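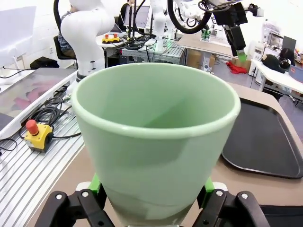

机器什么时候能帮我们收桌子
与 Brynhildur Kvaran 的一次谈话
文:Leif Holst
12/19/23

我学中文已经很多年,可是用中文写一篇采访,还是第一次。所以如果有的句子走得慢,请读者原谅。

Brynhildur Kvaran 在 Dalsgaard 做机器人操作方面的工作。她的题目说出来很小:让机器把杯子从一个地方拿到另一个地方,放好,再拿下一个。我问她,别人听到这个题目以后一般是什么反应。

“他们先点头,然后问我真正的题目是什么。”她说,“我母亲也这样问过。她觉得杯子的事情,一个下午就应该做完了。”

我们谈话的时候,她面前有一杯茶,谈了很久她也没有喝。她用这个杯子给我解释。人的手去拿杯子,眼睛常常已经在看别的东西了。手指碰到杯壁,知道它滑不滑,重不重,力气自己就调整了。机器没有这个习惯,每一件都要有人替它想到。

“抓住不是最难的部分。”她说,“一个杯子,形状清楚,放在桌子中间,旁边没有东西,夹爪去抓它,我今天可以给你看很多次。难的是放下。你要知道杯底离桌面还有多远。早一点松开,它就掉下去,晚一点松开,你就在用杯子推桌子。”

我问她,托盘是不是让事情更容易。在我想来,托盘有边,东西不会跑出去。

她笑了。她说托盘的边对人是帮助,对机器常常是麻烦。夹爪的手指要从旁边伸进去,边就挡在那里。如果从上面下去,手腕的角度又要改变。还有颜色的问题。黑色的托盘,黑色的夹爪,在相机里有时候分不清楚哪里是哪里的边界。

“所以有些人喜欢把指尖做成很亮的颜色。”她说,“好看不好看,我不讨论。”

Kvaran 不是一开始就做这个工作的。她以前在一家叫 Brorico 的公司,给仓库做分拣设备。那里的箱子只有几种尺寸,地面是平的,灯一直开着。她说那是一个“有礼貌的世界”,东西都在它应该在的地方。后来她去了 Dullholm,帮助一家食堂看看能不能用机械臂收餐具。那个项目在三月停止了。

我请她讲讲为什么停止。她想了一会儿。

“食堂里有一位女士,Malou Zoëga,她管收餐具的那一块地方。我站在她旁边看她工作,看了两天。她一只手把杯子叠起来,另一只手已经把剩的面包推到桶里,同时跟客人说早上好。我回去写报告,写到半夜,发现我只能让机器做其中的一个动作,而且要请客人先把杯子摆整齐。客人为什么要为机器摆杯子呢?如果他摆了,工作已经完成一半了。”

这个问题后来我在别的地方也常常想起来。我们说机器能做一件家务,有时候忘记了计算人替它准备的时间。
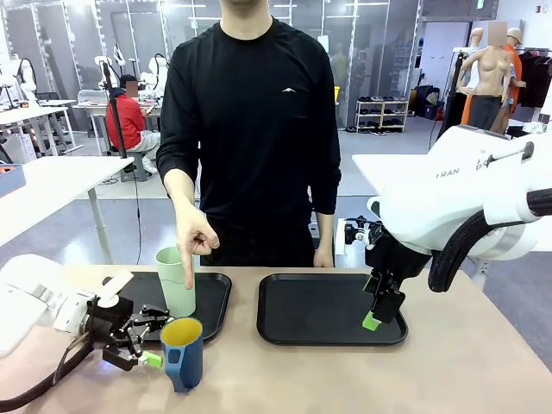
关于这个准备,Kvaran 的看法比我宽容。她说准备分两种。一种是每次都要做的,比如把杯子转到合适的方向。这一种她不喜欢。另一种是教它的时候做的,比如告诉它今天要拿哪一个杯子,放到哪一边,做错了就再来一次。这一种在她看来很正常,新来的同事也需要。

她给我看了她的记录本。上一轮试验,同一个动作一共做了 3,412 次。她一边翻一边说,数字大不能说明什么,要看后面写的原因。她的同事 Zhiqiang Guo 负责写原因,字很小,写得很严格。他从来不写“失败”两个字,他写“松开太早”,“碰到托盘边”,“杯子转了方向”。有一页他只写了一个字:灯。那一天换了灯管,相机看到的反光跟以前不一样了。

我也跟 Guo 谈了几分钟。我问他,带把手的杯子和没有把手的杯子,哪一种容易。

“没有把手的容易得多。”他说,“圆的东西,从哪个方向去都差不多。有把手,你就要决定是避开它还是用它。人会按照杯子里有没有热的东西来决定。机器先要知道什么是热的。”

他又补充,杯子里有没有水,现在他们还没有认真做。全部是空杯子。他希望我把这一句写进去,免得读者以为已经可以请机器倒茶。我写进去了。

那么商店和工厂呢?Kvaran 觉得车间会比家里早很多。她提到 Cokano,那里想让机械臂把小零件放进托盘,每一盘两百件,每天都是同样的零件。她认为这样的工作很快可以做得不错,因为零件的位置可以固定,人也愿意为它改变桌子的高度。家里没有人愿意这样做。

“你家里的桌子有多高,你知道吗?”她问我。

我不知道。

“你看,你住在那里。”

我最后问她,三年以后,她自己的厨房里会不会有一台这样的机器。我以为她会说会,做这个工作的人多半喜欢说会。她没有马上回答,把茶杯往旁边移了一点,给记录本让出地方。

“也许有一台能把杯子从桌子拿到水池旁边的。”她说,“它会很慢。我可能会站在那里看着它,怕它把杯子打破。第一年我大概会比以前更累。”

不过她马上又说,慢不是她最担心的。机器晚上可以工作,人睡觉的时候,收一张桌子用一个小时也没有关系。她担心的是它不知道自己不会。一个孩子拿不动锅,会叫大人。机器如果看错了,还是会很有信心地把夹爪合上。她现在的一部分工作,就是让机器在没有把握的时候停下来,等人来指一指。

她的朋友 Ragnheiður Snorradóttir 开一家小旅馆,每次见面都问她,什么时候可以来收早餐。Kvaran 每次的回答都是“还没有”。去年她换了一种说法,请 Ragnheiður 把旅馆里的杯子每种借给她一个。Ragnheiður 寄来了一个很重的箱子,里面没有两个杯子是一样的。

那个箱子,Kvaran 说,她到现在还没有全部试完。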